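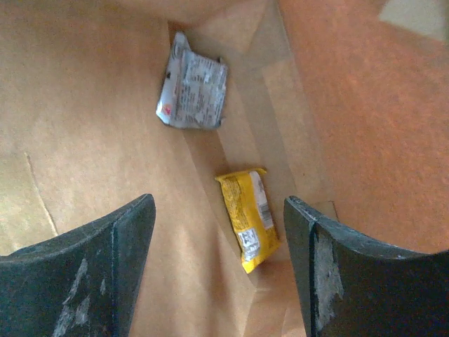
How to pack a paper snack bag

Paper bags are fine for handing out snacks on a walk, at a club night or on a long coach trip, as long as they are packed with a bit of care. These are the bags we make up for the Livanville walk every March. We do 90 of them in a morning.

What you need

Plain brown paper bags with a flat base
Small single-serving packets of sweets, nuts or crisps
A pen for names
A sturdy box to carry the filled bags

Opening the bag

Shake the bag open, then put your hand inside and push the base flat into its corners. Run a finger along the folds at the bottom. If the base is left half folded, the bag leans and the packets slide to one side. Throw out any bag with a split seam.

Filling it

Put the small packets in first and lay them on the base. Two will usually go in side by side. If one rides up the wall of the bag, press it down before you add anything else. Hold crisps back until last so they don't get crushed.

Pick up each packet by one end and lower it in.
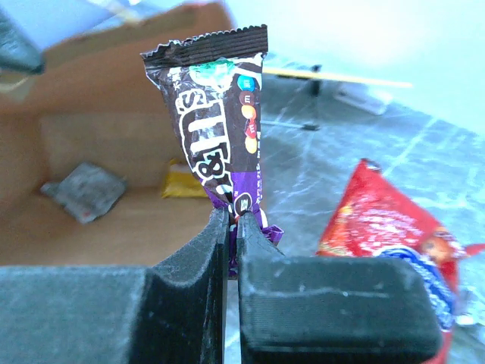
Dropping packets from the top is quicker but they land on their corners, and a sharp crimped edge can mark thin paper. Chocolate sweets such as M&M's travel well enough in a bag if it stays out of the sun. Check the label on every kind of packet for nuts and milk, and write "nuts" on the outside of the bag where it applies.

Closing and carrying

Fold the top over twice, 4 cm each time, and crease it firmly with your thumb. We don't use staples. Stand the bags upright in the box, close together, with the names facing the same way. Our box takes 26.

Fill the bags on the morning you need them and keep them somewhere dry. Damp paper gives way at the base first.

Page by Florian Stöckli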